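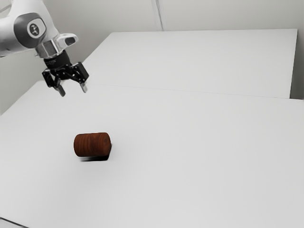

Pre-run checklist, cylinder pick task (sim), with my comments

Last updated: June

I fill this in before every batch of demos, and the comments are mine (Ginevra), so blame me for the tone. Batch is 80 episodes, Rendden scene file, one person on the controls.

1. Start pose: OK
Gripper open, up high, well clear of the table. Please don't start a demo with the fingers already hovering over the part! Jericho had a whole run like that and the policy learned to go straight down and do nothing else.

2. Object count: OK
One wooden cylinder, lying on its side, nothing else on the tabletop. If you want distractors, that's the Marino scene and it has its own sheet.

3. Object settled before recording: OK, watch it
Let the physics run 3 seconds before you hit record. A cylinder on its side likes to creep, and I really don't want demos where the thing is sneaking away while you line up.

4. Object resting on the table: OK
Look at the shadow. It should be darkest right under the cylinder. If you can see a bright gap, reload, the spawn height is off again.

5. Spawn spread: NEEDS WORK
Most of our starts are still bunched up on the left (this one too, a bit) and there's all that bare table to the right going to waste. Leonardo has a fix for the sampler, I just haven't merged it. Until then, nudge the range by hand and write down what you used.

6. Joint limits and soft stop: OK
Tested the stop key with the arm moving. Yes, even in sim! The same key map goes onto the real arm at Elindale and I want everyone's hands to know where it is.

7. Finger contact: OK
Close on the cylinder once, open, reset. If the fingers sink into the wood, the contact settings got overwritten and the batch is no good.

8. Labels: FAIL, then fixed
We had 282 episodes in the old folder and 3 were marked success with no lift at all. Tincuța found them, thank you Tincuța. I relabeled them as failures and kept them in (we do want failures, they just have to say so).

9. Disk space and save path: OK
Check the path twice. Osvaldo lost an afternoon to a folder called "test".

Still open: item 5, plus I'd like somebody else to run item 7 on the Winidum machine before the next batch. Put your initials next to it when you have.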